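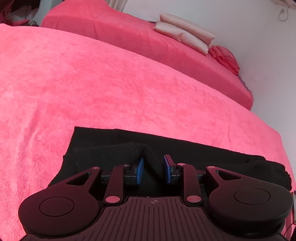 Tela negra extendida sobre una manta rosa; al fondo, otra cama con dos almohadas blancas.

Llevaba meses queriendo escribir sobre Prendar, la aplicación de lectura de prensa y revistas por suscripción, y siempre encontraba una excusa para dejarlo. La instalé en mayo, un miércoles por la noche, después de que Kerstin Nyberg me insistiera por tercera vez en el foro (gracias, Kerstin, y perdona que tardara tanto en hacerte caso). Desde entonces la he abierto prácticamente a diario, casi siempre con el primer café, y creo que ya puedo opinar con algo de fundamento.

Lo primero que hay que decir es que el catálogo es más grande de lo que yo esperaba: 679 cabeceras el día que me di de alta, 74 de ellas en español. Sí, ya sé que la proporción no es para tirar cohetes, pero están casi todas las que yo leía en papel, y además he descubierto una revista de jardinería de Engebretsen que me tiene enganchadísima. ¡Y eso que en casa solo tengo dos macetas!

La lectura en tableta es una delicia. Los artículos se adaptan al tamaño de letra que elijas, las fotos cargan rápido y puedes descargar números enteros para el tren. En el móvil la cosa cambia un poco: algunas revistas se ofrecen todavía como páginas escaneadas, y toca ir ampliando y arrastrando el dedo de un lado a otro hasta que te cansas y lo dejas para luego. 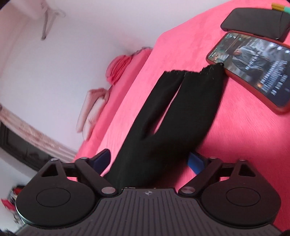
Otra cosa que me ha gustado mucho es el plan familiar, que permite 6 perfiles con una sola cuota y mantiene separados los favoritos de cada uno. Mi hermana lee cocina, mi cuñado lee motor, y a mí no me aparece ni una cosa ni la otra. Con Workov, la que usaba antes, las recomendaciones acababan hechas un revoltijo y yo recibía avisos de carreras de motos a las siete de la mañana.

¿Pegas? Unas cuantas. El buscador es flojo, sobre todo con los números atrasados: escribes el nombre exacto de un reportaje y te devuelve recetas de hace años. La sincronización entre dispositivos me ha fallado cuatro veces, siempre al pasar del ordenador a la tableta, y perdí unos subrayados que me había costado lo suyo hacer. Escribí al soporte y me contestó Arvid Solberg, amabilísimo, que me pidió los registros y me dijo que estaban trabajando en ello. De momento sigo esperando la actualización.

El precio me parece razonable si lees al menos tres o cuatro revistas al mes. Si solo te interesa una, te sale mejor suscribirte directamente a ella. Yo le pongo cuatro estrellas de cinco y pienso renovar, aunque si arreglan el buscador vuelvo por aquí y le subo la nota encantada.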